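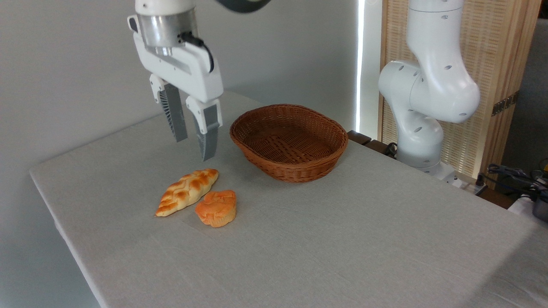

Costel Toma wrote to say that the bread should always go into the basket before anything else gets put on the table, the way his family did it, and that a card about a toy bakery ought to mention it somewhere near the top. So it is mentioned, and I am glad of it, as it gives me a good place to start.

Omstead Bread Table
README and data card

What this is

Omstead Bread Table is a small collection of pictures and notes about play food, mostly breads and pastries, and the baskets and cloths they are laid out with. It grew out of a longer project on tidying and table setting, and for a while it was only a folder inside that one, called "bakery", which kept getting bigger until it deserved a name and a page of its own. If you have used the Cukov set (the one with cups, saucers and spoons), you will find the file layout familiar, and you can put the two side by side without renaming anything.

The whole collection has 493 entries. An entry is one picture plus one short note, written by a person, saying what is on the table and where things belong when the table is tidy. Of those entries, 81 are kept aside for checking, and I would ask you kindly to leave them alone until the end of your work, even when it is tempting to peek.

The bread

Toy bread is a nicer subject than I expected when I began. The braided roll is the piece most people remember, with its glossy golden-orange top and the darker toasted ridges running along the braid. It is longer than it is wide, so it can lie in a basket lengthwise or crosswise, and people do have feelings about which is right. We settled on lengthwise for the tidy layout, following the long side of the oval basket. Crosswise is marked "acceptable" in the notes, and you may treat it as tidy or untidy as you prefer, so long as you say which in your own write-up.

The muffin is orange, with a paler pleated base like the mark a paper cup leaves, and a rounded top with a few cracks in it. In the notes it is always "muffin", although one early note-taker wrote "cupcake" and another wrote "brioche" for quite a long stretch. I have fixed all of these that I could find. If you come across one I missed, please send it along with the entry number and I will put it right in the next release.

Other pieces turn up through the collection: a bun, a slice of loaf, a crescent roll, a flat round bread we simply call "round". Not every piece is in every entry, and many entries have only one or two. I was asked several times to fill the table in each picture, and I can see the appeal, but real tables at the start of a meal are often half laid, and I wanted to keep some of that.

The basket and the cloth

The oval basket is woven wicker in a warm reddish brown, shallow, with a rim that flares out a little. It is a pleasant thing to handle, and it is the "home" for bread in most of the entries. A bread counts as put away when it rests inside the rim. If it is leaning on the rim with one end outside, the note says "leaning", and that is its own label – please don't fold it into "in", as we did in the first version and came to regret.

The cloth is a pale gray-white fabric with a fine weave. We keep it fairly plain so that the bread stands out, and we smooth it by hand before each layout. A wrinkle under a round bread can send it rolling, and then the note and the table no longer agree. We also tried a checked cloth, which was prettier, I will admit, and it lives in the folder called "wattimena" after the shop in Hokunport where it came from. There are 29 entries in that folder. They use the same notes and labels as everything else.

How the notes are written

Each note uses everyday words and follows a loose order: first the things on the table, then where they are, then where they ought to go. A typical one reads:

Braided roll and muffin on the cloth, close together. Basket empty. Both go in the basket, roll first.

"Roll first" is a habit of ours, and I should explain it a bit. The roll takes up the most room, and when the muffin goes in ahead of it you end up nudging the muffin along to make space. The order is given in every note with two or more breads, but it is a suggestion, and a table tidied in a different order is still a tidy table.

Left and right in the notes are always as you see them when looking at the picture. "Near" and "far" are used for the front and back of the table. For "beside", we asked that the two things be no more than a muffin's width apart, which sounds silly written down but has worked well enough among us.

Labels

in – resting fully inside the basket
leaning – touching the basket, partly outside the rim
on cloth – resting on the tablecloth
beside – on the cloth, near another piece
stacked – resting on another piece

A piece can have more than one label. The muffin next to the roll, for instance, is both "on cloth" and "beside".

Known problems

The word "round" is used for a bread and also, here and there, for a shape. Context usually sorts it out, but a plain text search will not.

There are 3 entries where the note says "basket full" and I would call it comfortable at most. I have left them as written, with a small mark in the last column, and you can decide for yourself.

The pieces are play food and have a shine to them that real bread mostly lacks. I would be careful about carrying anything learned here straight over to a real kitchen – a real roll sheds crumbs, sags and gets eaten.

Using and sharing

You are welcome to use the collection for study and teaching, and to add to it. If you add entries, please keep to the labels above and write the notes yourself, in full words, without shortening "basket" to "bskt" (this has happened). New breads are very welcome. I would dearly like a pretzel.

Please cite it as "Omstead Bread Table" with the version you used. Corrections go to the issues page, where Costel has already opened one about butter dishes.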